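Chopsticks and Utensil Caddies: Your Questions Answered 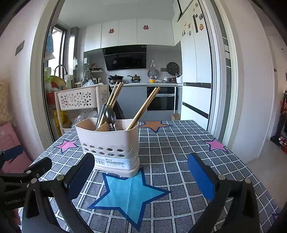
A pink utensil caddy with its label and wrap still on, holding chopsticks and a spoon.

We get a lot of mail about chopsticks at Waltlow, and a surprising share of it is about where to keep them once they're clean. We've gathered the questions that come up most and tried to answer them the way we would across the counter. Last updated October 30, 2021.

Do I need to wash a new caddy before I use it?
Yes, please do. Take off the wrap and the label first, then give it a good wash in warm water with dish soap, inside and out. A soft bottle brush is handy for the bottom corners, where a sponge never quite reaches. Rinse it well and let it drain upside down.

The label won't come off. Help!
We hear you! Soak the caddy in warm soapy water for 30 minutes and the paper should peel away. If a sticky patch stays behind, rub in a little cooking oil with your fingertip, leave it for a bit, and wash again. Please don't go at it with a knife, as plastic scratches very easily and the marks are there for good.

What are the holes for?
Air, mostly. Chopsticks go in damp more often than any of us like to admit, and the holes help them dry. If your caddy drains through the bottom as well, stand it on a saucer or a folded dish towel so your tablecloth stays dry.

Should chopsticks go in tips up or tips down?
Families have strong feelings on this one, and we've been drawn into a few friendly arguments ourselves. We like tips up for wooden chopsticks, so the end that goes in your mouth isn't sitting where the water collects. Just make sure your hands are clean when you reach for a pair, and pick them up by the thick end.

My chopsticks lean all over the place. Is the caddy too small?
Probably the opposite. A few pairs in a roomy caddy will always flop to the sides. You can add a spoon or two to fill the space, or choose one with a divider. The Pevance has 2 compartments, and the Ikura is a single narrow cup that suits a smaller household very nicely.

Can I put the caddy in the dishwasher?
Check the bottom or the label before you throw the label away. If it doesn't say, wash by hand – thin plastic can warp near the heating element, and then it wobbles forever after.

How often should I clean it?
Once a week is a good habit. Tip everything out, wash the caddy, and let it dry all the way before you fill it again.

When is it time to replace wooden chopsticks?
When you see dark spots, cracks or fuzzy tips, or if they smell musty even after washing. Go ahead and let them go, even if you're fond of them.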